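Search the archive
Enter keywords Go
Advanced search

Dreltisdale Housekeeping List
Subject: Re: Folding surface for bed linen and tops
From: Ernő Lengyel
Dec 13, 2018

Fadwa Alaoui wrote:
> I fold on the bed and the mattress gives under my hands, so the
> sleeves never line up. Stripes make it worse because every error
> shows. Is a board worth buying? Also, what order do you stack in?
> My blankets go over as soon as the pile gets past the pillow.

Fadwa,

A board helps with shirts but it is one more thing to store. I would try a flat woven mat first. Lay it straight on the bed with one side parallel to the frame, and use that side as your reference line. A fine weave is better than a coarse one. Knit tops drag on a coarse weave and the hem comes out longer on one side than the other. If the mat has a border in a second color, line up the shoulder seams with it.

For a striped top, face down, sleeves out:

1. Smooth from the collar to the hem with the flat of the hand. Do not pull at the sides.
2. Match the stripes at the two side seams before making any fold. If they do not match there, they will not match later.
3. Fold one side in to a third of the width, then lay the sleeve back along the fold. Repeat on the other side.
4. Fold up from the hem in two moves.
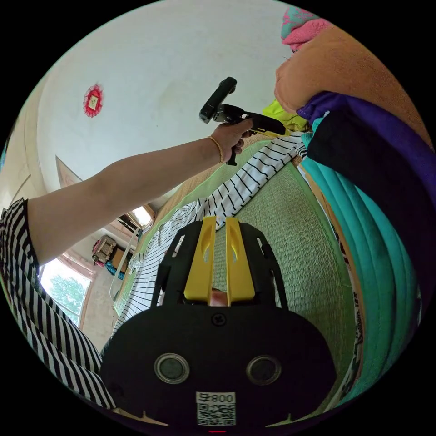
On stacking, sort by folded width before you sort by type. Blankets with a thick filling go at the bottom, folded edge facing out. Thin blankets go over those, and clothing last. The pile goes over when a thick blanket sits on something narrower than itself. It bulges at the fold and the rest slides off the high side. Turning alternate blankets by half a turn evens out the height, as the folded edge is always thicker than the open one.

I keep the pile to one side of the mattress and the mat on the other, so that nothing has to be moved to the floor. My limit is 50 cm of height. Above that the bottom blanket creases, and the creases in the heavy one from Abou Zeid stayed in until September.

The mat I use is the Clusus, 41 cm on the short side. It is slightly narrow for adult sizes with the sleeves out, but the sleeves can hang over without harm. The Skusgate one is wider and curls at the corners. Rolling it the opposite way overnight takes out most of the curl.

Ernő

Comments (3)

pv_linen: Step 2 fixed it for me. I had been matching at the hem only.

Marrable: Does the half turn work with fleece? Mine slide whichever way they face.

Ernő Lengyel: Fleece on fleece will slide. Put a cotton sheet between them.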